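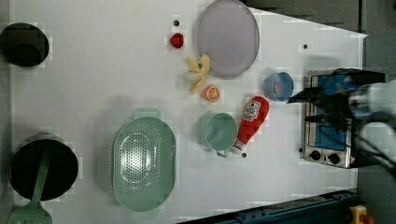
Un taux de réussite, c'est trop pauvre pour un bras qui travaille sur une table encombrée, objectait Kelly Hollis quand une première version de ce chapitre a circulé au laboratoire de Bivodthorpe. Elle demandait ce que l'on sait, une fois le chiffre obtenu, de la manière dont l'objet a été pris. Je reprends sa question comme point de départ.

Chapitre 4
Évaluer une politique de manipulation à partir d'une vue de dessus

4.1 Le problème

Une politique apprise par démonstration reçoit des images et produit des commandes. Pour l'évaluer, l'usage est de fixer une tâche, de répéter les essais et de noter chaque fois « réussi » ou « échoué ». Cette notation binaire est facile à comparer d'un laboratoire à l'autre, mais elle mélange des erreurs de natures très différentes : une pince qui se ferme trop tôt, une pince bien fermée sur le mauvais objet, un objet lâché pendant le transport.

La méthode étudiée dans ce chapitre, que nous appelons Kinine, divise l'essai en phases : approche, contact, saisie, transport et dépôt. Chaque phase reçoit sa propre note, attribuée par un annotateur à partir des images. Les exemples viennent du jeu Kamel, qui contient 650 essais de dînette sur table blanche. Nous en gardons 73 pour l'évaluation ; le modèle ne les voit jamais pendant l'apprentissage.

4.2 Décider qu'il y a saisie

La frontière entre contact et saisie est celle qui produit le plus de désaccords. Nous disons qu'il y a saisie quand les doigts enserrent l'objet des deux côtés. Un objet encore en appui sur un autre peut donc être déjà saisi : le soulèvement appartient à la phase suivante.
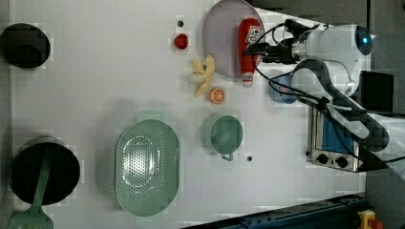
Figure 4.1 – La bouteille rouge dans la pince, en travers de l'assiette.

Il faut remarquer qu'une seule image vue de dessus ne donne pas la hauteur. L'annotateur qui lit la figure 4.1 peut noter la saisie, mais pas le transport ; pour celui-ci, il doit consulter les images voisines. Dorothy Penrose a proposé d'ajouter une note « indéterminé », et nous l'avons adoptée.

4.3 Le bras comme obstacle à la vue

La seconde difficulté est l'occultation. Le bras qui agit est aussi un corps qui cache. Selon sa posture, il masque la pince, l'objet, ou les deux ensemble, et les câbles compliquent encore la lecture des contours.
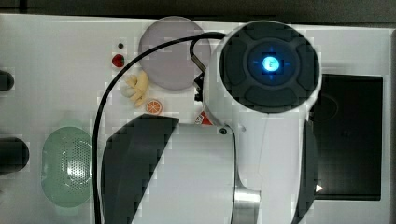 Figure 4.2 – Occultation : le bras occupe le centre et la droite de la vue.

Dans un tel cas, la règle est stricte – on ne devine pas. La phase reste indéterminée jusqu'à la première image où la pince redevient lisible. Le lecteur verra à la section 4.5 comment ces valeurs manquantes entrent dans le calcul du score.

Exercice 4.1. Proposez un critère de dépôt qui n'utilise pas la hauteur de l'objet. Dans quelles postures du bras devient-il inutilisable ?

Commentaires des lecteurs (3)

Prarkau
Merci pour ce chapitre. Est-ce que les 73 essais sont tirés au hasard, ou bien choisis par tâche ?

L'auteur
Par tâche, avec tirage au hasard à l'intérieur de chaque tâche. Je l'ajouterai en 4.1.

M. L.
Avec deux annotateurs, nos désaccords étaient surtout sur le dépôt, moins sur la saisie. Je suis curieux de lire la 4.5.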